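그로클로 핸드 그라인더, 다섯 달 쓰고 적는 후기

2021년 12월 31일

올해 산 물건 중에 제일 잘 샀다 싶은 걸 하나만 고르라면 저는 망설임 없이 그로클로(Groklow) 수동 커피 그라인더입니다. 원래는 8월에 짧게 쓰려다가 좀 더 써 보고 올리자 싶어서 미뤘는데, 어느새 한 해 마지막 날이네요. 그동안 원두를 꽤 많이 갈았고, 할 말도 그만큼 늘었습니다.

전에 쓰던 건 가베로(Gavero) 전동이었어요. 나쁜 물건은 아닌데 아침 여섯 시에 돌리면 온 집안이 다 깨는 소리가 납니다. 게다가 미분이 많아서 드립을 내리면 끝에 가서 물이 안 빠지고 한참 고여 있었거든요. 그래서 조용하고 입자 고른 걸로 찾다가 수동까지 오게 됐습니다. 팔 아플까 봐 걱정은 했어요!

첫인상부터 말하자면, 묵직합니다. 저울에 올려 보니 본체만 456g. 손에 쥐면 딱 차는 굵기이고 몸통에 고무 밴드가 둘러져 있어서 젖은 손으로 잡아도 안 미끄러져요. 핸들은 접히는 방식은 아니고 빼서 따로 보관해야 합니다. 여행 갈 때 이게 은근히 귀찮은데, 집에서 쓸 때는 아무 상관 없습니다.

분쇄도 조절은 아래쪽 다이얼로 합니다. 딸깍딸깍 걸리는 느낌이 정말 좋아요. 저는 드립용으로 영점에서 80클릭 정도를 쓸 줄 알았는데 그건 너무 굵었고, 지금은 원두마다 조금씩 줄여 가며 맞추고 있습니다. 설명서의 권장 표는 참고만 하시고 직접 마셔 보면서 찾는 걸 추천합니다. 영점 맞추는 방법이 설명서에 그림 하나로만 나와 있어서 처음엔 한참 헤맸습니다. 핸들을 끼운 채로 다이얼을 조이다가 핸들이 뻑뻑해져 더 안 돌아가는 데가 영점이에요.

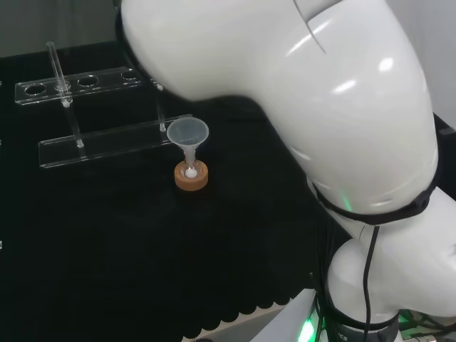
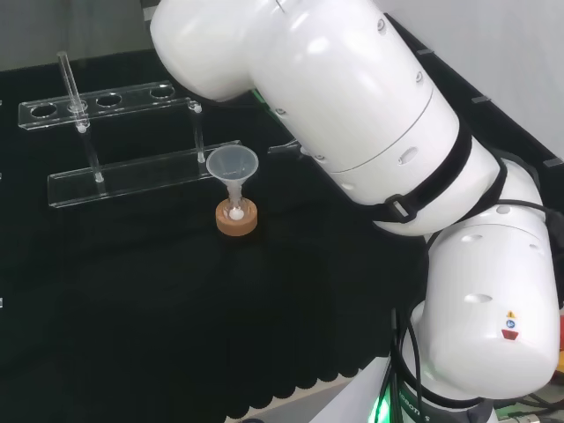 흰색 로봇 팔과 초록색 표시등.

맛 이야기를 해야죠. 같은 원두, 같은 물 온도, 같은 드리퍼로 가베로와 번갈아 내려 봤습니다. 원두는 동네 로스터리 벤젤룬(Benjelloun)의 에티오피아 내추럴이었고요. 가베로 쪽은 뒷맛이 텁텁하고 쓴맛이 길게 남는데, 그로클로 쪽은 딸기잼 같은 향이 훨씬 또렷하게 올라왔어요. 저만 그렇게 느끼나 싶어서 컵 바닥에 스티커를 붙여 놓고 아내한테도 마셔 보라고 했더니 바로 그로클로를 골랐습니다. 아내는 평소에 커피 맛 다 똑같다고 하는 사람입니다.

힘은 얼마나 드느냐. 중배전 이상은 정말 가볍게 돌아갑니다. 1인분이면 노래 첫 소절 지나기 전에 끝나요. 문제는 약배전인데, 단단한 원두는 처음 몇 바퀴가 턱턱 걸립니다. 이럴 때는 그라인더를 살짝 기울여서 돌리면 한결 낫더라고요(이 요령은 마리치카 진첸코 님 블로그에서 배웠습니다. 감사합니다!). 손님이 와서 네 잔을 내려야 하는 날은 솔직히 전동이 그립습니다. 한 번에 들어가는 양이 많지 않아서 두 번 나눠 갈아야 해요.

청소는 쉬운 편입니다. 날까지 공구 없이 분해되고, 같이 들어 있는 솔로 털어 주면 끝. 저는 2주에 한 번씩 분해해서 닦는데, 스프링이 작아서 싱크대 위에서는 하지 마세요. 한 번 배수구로 굴러가는 걸 간신히 잡았습니다. 정전기는 겨울 되니까 확실히 심해졌어요. 갈기 전에 원두에 물을 한 방울 떨어뜨려 섞어 주면 통 벽에 달라붙는 가루가 많이 줄어듭니다.

액세서리로는 거니스(Gurness)에서 나온 실리콘 깔때기를 따로 2000원 주고 샀는데, 입구에 딱 맞아서 원두를 안 흘리고 넣을 수 있습니다. 이런 건 처음부터 넣어 주면 좋겠어요. 원두 담는 통도 뚜껑이 헐거운 편이라 그 점은 좀 아쉽습니다.

그래도 점수를 주자면 5점 만점에 5점 주겠습니다. 아쉬운 점을 이렇게 적어 놓고 만점이라니 이상해 보일 수도 있는데, 매일 아침 이걸 돌리는 시간이 너무 좋거든요. 원두 부서지는 소리랑 그때 올라오는 향 때문에 알람보다 먼저 일어나는 날도 있습니다. 혼자나 둘이 드립 드시는 분이라면 꼭 한번 써 보세요. 에스프레소용으로는 제가 머신이 없어서 못 해 봤으니, 혹시 그렇게 쓰시는 분 계시면 댓글로 분쇄도 좀 알려 주세요.

다음 글은 드립포트 비교입니다. 지금 세 개째 쓰고 있는데 물줄기가 다 달라서 정리하는 데 시간이 좀 걸리네요.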